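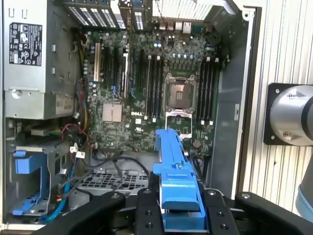

Pulling the board out of an old Dell tower and I want a sanity check before I go further. Picked it up from the kerb in Notdale, case is pretty solid, wanted to keep the case and the power supply and move the rest on. CPU and cooler are out already, both in a drawer. Socket's sitting there with the load plate open and I'm worried about leaving it like that, no plastic cover for it. Do I shut the plate with nothing in it or leave it up? Also what do I do about that blue plastic bracket, does anyone ever want those seperately or is it bin. And the red and black twisted wires going across the board just under the rear ports, up by the little capacitors – can I just pull those or are they clipped down somewhere. Sorry for all the questions, doing this in between other things.

438 views · 14 replies · 3 shares

gumleaf_pete wrote:
Close the plate. Gently. An open socket is a dust trap, and one bit of fluff across those contacts and you'll be chasing faults for a week. If you've got the plastic cap from any other board pop it on first, a lot of them fit near enough.

tanners_bench wrote:
Disagree with closing it empty. Done it once, plate came down a bit crooked and the edge of it touched the contacts. Board was fine before that, not after. I leave it open and tape a square of stiff card over the lot. Masking tape, not packing tape.

gumleaf_pete wrote:
How did you get the plate to touch the contacts?? It sits on the frame. You'd have to be leaning on it.

tanners_bench wrote:
I was leaning on it.

gumleaf_pete wrote:
Well there you go

OP (notdale_nick) wrote:
ok so card and tape for now, I've got a cereal box. Might have a cap at the bottom of the parts tub, will look tonight.

H_Petersen wrote:
Henrike here, I do the refurb bench at the Lakerlow shed. Put the CPU back in if it's going to sit for more than a few days. Best cover there is, and then you don't lose the CPU in a drawer either. People bring us boards with naked sockets in a shopping bag with loose screws. I throw out more boards for bent contacts than anything else, really.

And keep the blue bracket!! Keep all the plastic. I've got a whole tub of it and every few weeks something comes out and goes back in a machine. Someone will turn up with the exact tower and half of it missing.

bitsnbobs wrote:
I'd bin the bracket. Henrike's got a shed. Most of us have a cupboard under the stairs.

H_Petersen wrote:
Then drop it at the shed :)

OP (notdale_nick) wrote:
Putting the CPU back, makes sense, hadn't thought of it. There's still old paste on the top, do I clean it or leave it?

gumleaf_pete wrote:
Clean. Isopropyl and a coffee filter. Off the board while you do it, obviously, then let it dry before it goes in.

coldshed wrote:
Going back to the start – why split it at all? Whole tower, boots, Windows or not, I'd get $70 for one here no worries. Board by itself, maybe nothing. Case by itself, definitely nothing. You're doing an afternoon's work to make it worth less.

OP (notdale_nick) wrote:
Didn't boot. Fans, no picture, no beeps. Tried different memory. Didn't have a spare graphics card at the time. So I don't know if the board's good or not.

coldshed wrote:
Oh. Should have said that up top mate

OP (notdale_nick) wrote:
yeah fair, sorry

bernd_g wrote:
No picture with fans is a lot of things. Coin battery, first thing. Did you swap it? Then pull everything, one stick, try again. I've had three go in the dead pile here that only wanted a battery. Wouldn't write the board off before that. 30 minutes work if you have the battery.

Also check the power supply before you plan a build around it. Read what's on the label for the amps, and I mean the output table, not the page of little approval symbols. On a lot of those the face that looks up at you is nearly all symbols. The numbers might be on another side, so unscrew it and look.

OP (notdale_nick) wrote:
Didn't swap the battery. Feeling a bit silly now. The side I can see is triangles and circles and stuff and then a smaller sticker lower down that I can only half read. Metal's a bit scuffed there too. I'll take it out and turn it over.

tanners_bench wrote:
If you're keeping that supply for another board check the plugs before anything else. I don't trust big brand towers on that, some are standard, some arent, and the ones that aren't will plug in happily and then cook something. Meter on every pin. I'd spend the money on a new one tbh.

gumleaf_pete wrote:
That's a bit much. Plenty of them are ordinary. Meter it, yes, but don't tell the man to buy a new supply when he's got one in the box.

tanners_bench wrote:
I've said meter it. I've also said what I'd do. He can pick.

bernd_g wrote:
Both right, can we leave it. Nick, on the wires. Red and black twisted pair could be a fan lead, could be a speaker, could be something a previous owner put in. Follow it with a finger to both ends and see what it plugs into. Don't pull on the wire, pull on the plug. If it's under a clip, the clip will usually open with a fingernail. Photo each end before you unplug and write on a bit of tape what it was.

The fat lot of yellow ones coming down beside the supply, same thing, tape a tag on. They all look alike once the board's on the bench.

bitsnbobs wrote:
Seconding tags. I did a whole teardown with no tags and spent the evening with a manual I'd printed in the wrong size. Never agian.

maple_syd wrote:
Can I jump in with a dumb one, what's the white slot on those for? I've got a similar tower, one white slot and then the black ones next to it with the blue clips on the end. I assumed the black ones were all memory?

gumleaf_pete wrote:
Can't say for yours without seeing it. White one's quite often plain old PCI on boards that age. Clip on the end of a black one doesn't make it memory, graphics card slots have a catch as well. Look for what's printed on the board next to each one, then check the service manual for your model.

maple_syd wrote:
Ta. Had a modem card in the white one so that fits.

OP (notdale_nick) wrote:
Quick update. New coin battery in, CPU cleaned and back in its socket, plate shut without leaning on it. Cooler going back on tomorrow, I need paste, Nusis was closed by the time I got there. Then I'll try it properly with one stick. If it posts I'll leave it whole and coldshed can be right.

coldshed wrote:
I usually am

H_Petersen wrote:
Good. If it doesn't post bring it past with the supply and we'll put a known good card in it. And bring the bracket.

bernd_g wrote:
Small blob of paste, don't butter it. And give the fins on that silver heatsink on the board a brush while you're in there, the one beside the DELL logo. It's the one everybody walks past. Soft brush, no vacuum cleaner.

bitsnbobs wrote:
I vacuum mine. Years. Nothing's died.

bernd_g wrote:
You have been lucky. – Bernd Gerlach

tanners_bench wrote:
No vacuum near an open socket please. On that me and Bernd agree

OP (notdale_nick) wrote:
Brush it is. Paste tomorrow arvo then. Will post either way

Last updated: November
14 replies shown on this page · Share (3)

Related threads
Coin cell went flat, clock back to the start, normal?
Bent contact in socket – magnifier and a needle, how I did it
What colour tape do you use for cable tags
Lakerlow shed drop-off, what they take and what they don't
Case fan leads too short after swapping boards
Monitor cable free to a good home, Notdale (2,235 views)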